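Home | Recipes | Shop | Our Kitchen | Jobs | Contact

We use cookies to remember your basket and to see which pages get read. By staying on this site you accept this.

Recipe Testers and One Part-Time Test Baker Wanted
Posted Jun 10, 2018 by the Kandance kitchen team

Kandance makes baking mixes for people who cannot eat wheat or who have chosen not to. We are looking for home bakers to test a new line of seed flour mixes before they go on sale, and for one part-time test baker to work in our kitchen in Vokville. Both calls are on this page. Please read the part that applies to you.

Home testers

The new line is called Manalastas. It has a sandwich loaf mix, a flatbread mix and a plain muffin mix, all made without grains. We baked the first versions in April and changed the loaf twice after that. It now rises well in our ovens, but our ovens are good ones and we know most kitchens are different. We want to know what happens in a gas oven, in an old electric oven with a hot corner, and at altitude. 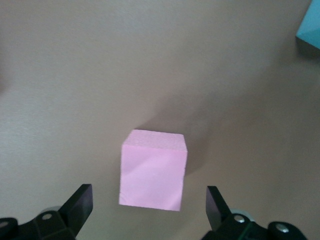
We need 49 testers. Each tester gets one box of mixes by mail and bakes everything in it within three weeks of delivery. You supply eggs, oil, vinegar and water. The instructions are printed on a card inside the box. Follow them as written the first time, even if you would normally do it another way. After that you may change what you like, so long as you write down what you changed.

You will fill out a short form for every bake. It asks for the pan size, the oven setting, the baking time, the height of the loaf at its tallest point, and how it sliced the next day. There is space for comments on taste. Please say so if it tastes bad. The second flatbread version had a bitter edge that we missed completely because we had been eating it all week.

You should:

— live in the continental United States
— own a standard 9 x 5 loaf pan, a muffin pan and a kitchen scale that shows grams
— have baked bread of some kind at home before, with or without grains
— be able to send the forms by email

You do not have to follow any particular diet. About half of the people who buy our mixes eat low-carb and the rest have other reasons, and we would like the testers to be mixed too. The mixes contain almond, sesame and flax. They are packed in a room where coconut and cashew are also handled. If you or anyone who will eat the bread is allergic to any of these, please do not apply.

Testers are not paid. You keep the mixes, and when all your forms are in we send a store credit of $29, good on anything we sell, including the Skerkska crackers. Shipping is on us. We cannot send replacement boxes if a bake goes wrong, but a failed loaf still counts and we want the form for it.

Part-time test baker, Vokville

This is a paid job, 2 days a week, with early starts. You will weigh and mix trial batches, bake them, measure them, keep the log and wash up. Most of the work is repeating the same loaf with one thing changed. It suits someone who likes careful work and does not mind eating a lot of the same bread.

We bake more than 900 trial loaves a year, and each one gets a line in the log. Handwriting that other people can read is a real advantage. Kitchen experience is useful but we will train the right person. You need a food handler card or be willing to get one in your first month, and you need to be able to lift a 50-pound sack. The kitchen is up one flight of stairs and there is no elevator for staff. Pay is hourly and depends on experience; we give the rate at the first call.
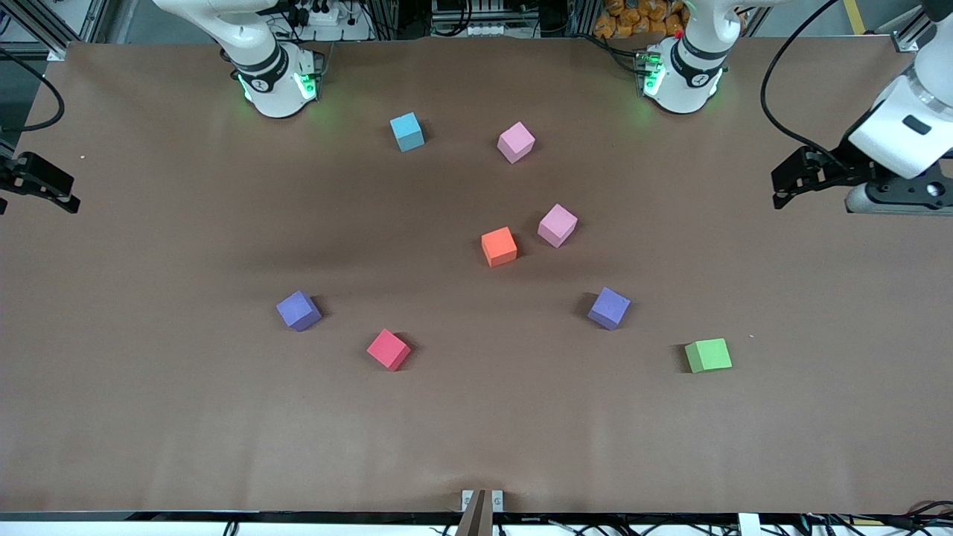 Foam cubes on a table covered in brown paper, with two white robot arms.

How to apply

For home testing, use the contact page and put "Manalastas tester" in the subject line. Tell us your state, what kind of oven you have, your elevation if you know it, and the last bread you baked. Two or three lines is enough. Photos are welcome but not needed.

For the kitchen job, use the same page with "Test baker" in the subject line. Attach a resume or write a paragraph on where you have worked, and list the days you can do. We hold a short phone call first, then a half-day trial in the kitchen — paid at the normal rate.

We answer every message, usually within two weeks. If we have more testers than boxes, we will pick for a spread of ovens and places and keep the other names for the next round, which will be pizza crust.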